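4. Setting Up the Scoring Stand at Rumville Oval

4.1 The Skumby lap timer must be installed and tested before the first practice session. Allow 3 hours for a new installation.

4.2 Bury the detection loop across the full width of the racing surface at the start/finish line. Seal the saw cut and let the sealant cure.

4.3 Run the loop cable to the stand through its own conduit.

CAUTION: Do not route the loop cable beside generator or radio leads. False passings may be recorded.

4.4 Connect the cable to port 4 of the decoder. The status light turns green when the loop is detected.

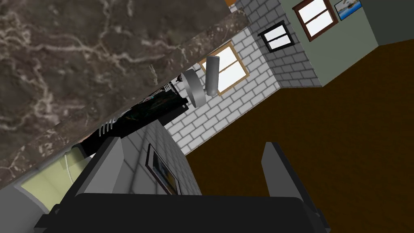
4.5 Place the decoder and the scoring computer on a level, dry surface inside the stand. Both units must be kept clear of water at all times. A stone counter with a metal faucet close to it is not a suitable location, even for a single heat. Secure the decoder with the bracket supplied.

4.6 Enter the track length in feet. For Rumville Oval, the value is 3445.

4.7 Send one car around the track at caution speed and confirm that each passing appears on the screen.

Note: Transponders issued before April must be registered again under the class in which the car is entered.

4.8 Report faults to Elfriede Teuber, Technical Office, Gumidham, and include the decoder serial number.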